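Friday, after lunch

Back on the remote demos in the sim. Did 12 runs with the hand controller before my wrist got grumpy, and kept 2 that I'd call tidy. The fingers still lag a bit when I turn too fast, so slow and steady it is!

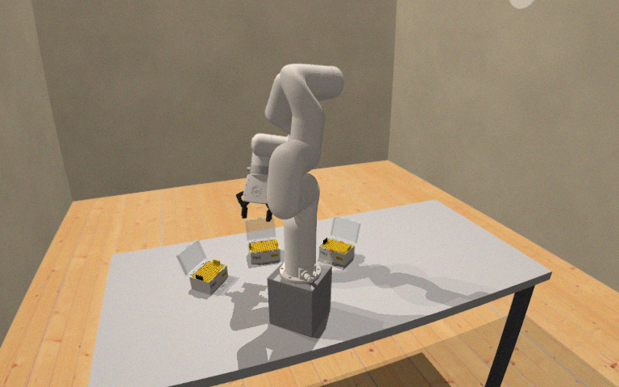

Larngate Teleop Group

Three cartons of yellow bits out now, and I keep wanting to start with the middle one (bad habit, the arm will learn it too). Left one first on Monday. Saved everything up to run 159 under Maurya.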